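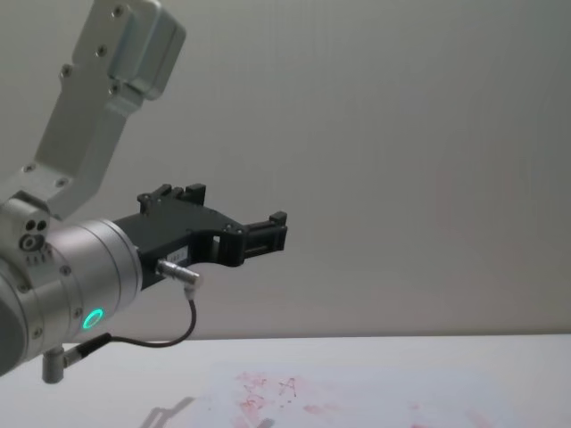 Ink stamping

Ink stamping is the printing of a small mark on paper by hand, using a raised design that is pressed first against an inked pad and then against the sheet. The tool is called a stamp, rubber stamp or hand stamp, and the mark it leaves is an impression. Stamps are used to date, number, approve or cancel papers in offices and libraries, to mark school work, and in card making and other crafts.

Parts of a stamp

The die is the part that carries the design in reverse. Dies were long moulded from natural rubber and are now also cut by laser or cast in photopolymer, a clear plastic that lets the user see the paper underneath. A layer of foam, the cushion, usually sits behind the die and evens out small differences in pressure. The mount holds both and may be a plain block, a block with a knob handle, or an acrylic plate that clear dies cling to.

Self-inking stamps hold the die face up against a pad inside the housing. When the handle is pushed down the die turns over and meets the paper. Pre-inked stamps have no separate pad, as the ink is held in the die itself and seeps out under light pressure.

Inks

Most office ink is water-based dye. It soaks into uncoated paper and dries to the touch quickly, though it can bleed along the fibres. Pigment ink stays closer to the surface, gives a more solid colour and takes longer to dry, so it smears more easily if handled. Oil-based ink is used on coated papers and card.

Red, blue, black, green and violet are the usual pad colours. Red is common for notices such as PAID, URGENT or COPY because it stands apart from black type. Many red dye inks look pink where the coat is thin. 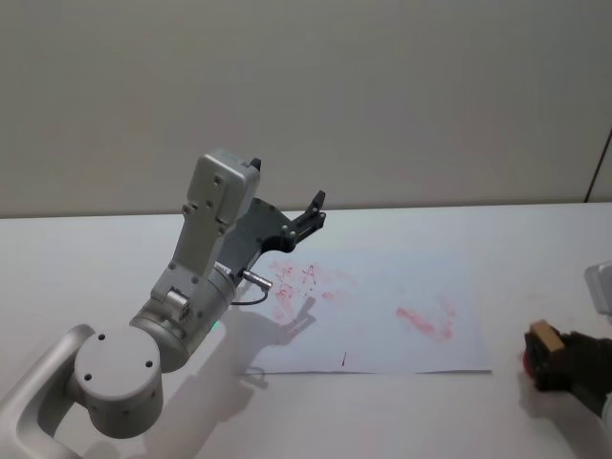
Red stamp impressions and smudges on white paper, with a hand-drawn letter A.

Method

The sheet is laid flat on a hard, level surface. A thin pad of scrap paper underneath helps with large dies. The stamp is tapped on the ink pad several times, turned slightly between taps, and then set straight down on the paper. Pressure is applied evenly from above and the stamp is lifted straight off without rocking or twisting. Large dies need firmer pressure, and some users go around the edges of the mount with their fingertips before lifting.

A test impression is normally made on scrap paper first. New dies sometimes carry a film of moulding agent and print patchily until they have been wiped and inked a few times.

Faults

A blotchy impression comes from too much ink, uneven ink or a dirty die. Fine lines fill in first, and the closed parts of letters such as A, B and R may print solid. A pale impression points to a dry pad or light pressure, and where only one side is pale the stamp was probably tilted.
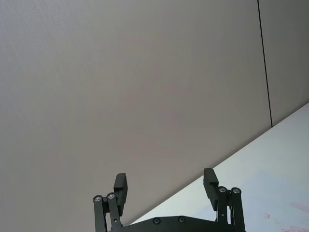

Smearing happens when the stamp slides as it is lifted, or when something brushes wet ink. The mark is drawn out to one side and gets fainter along its length. Double images have a similar cause: the die touches down, shifts and touches again. Halos, which are faint outlines beyond the design, are left by the edge of the die or mount when the stamp is rocked.

Dye ink that has soaked into paper can't be rubbed out. Pigment ink can sometimes be lifted with a damp cotton bud before it sets, but the surface of the paper usually suffers.

Practice sheets

Beginners commonly fill plain sheets with repeated impressions, changing the pressure or the amount of ink from one to the next. Notes are often written beside the marks. Single letters work well for practice, as faults show clearly in a familiar shape. Letters can also be drawn by hand with a brush or marker in the same ink to compare the colour with and without the die.
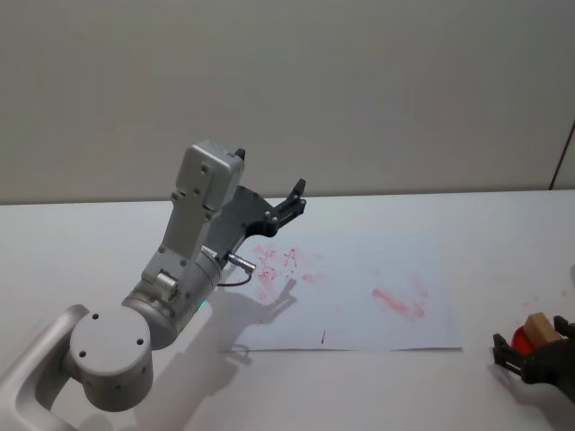
Pinkish-red marks and a letter A on white paper.

Section editor, Paper and Stationery: Bongani Msimang

Care and storage

Dies are wiped with a damp cloth after use and dried before being put away. Solvent cleaners can swell rubber and cloud photopolymer. Red ink tends to stain clear dies permanently, and the stain does not affect printing. Pads are kept closed. Foam pads are best stored upside down so the ink stays near the top, while felt pads can be stored either way up.

Direct sun hardens rubber. A rubber die kept in a drawer will last for decades, and photopolymer dies for up to 5 years in regular use before they yellow and turn brittle.

Sizes and models

Makers number their stamps by mount or pad size, and the numbers do not match between brands. The Kunero 83 is a small self-inking dater and the Groster 808 a knob-handled block for address dies. The Rallberg 1056 is a desk pad sold in red and black. Onu sells clear letter sets for craft use, without mounts.

See also: Date stamp; Ink pad; Linocut; Seal (impression)

Last revised 12 July 2026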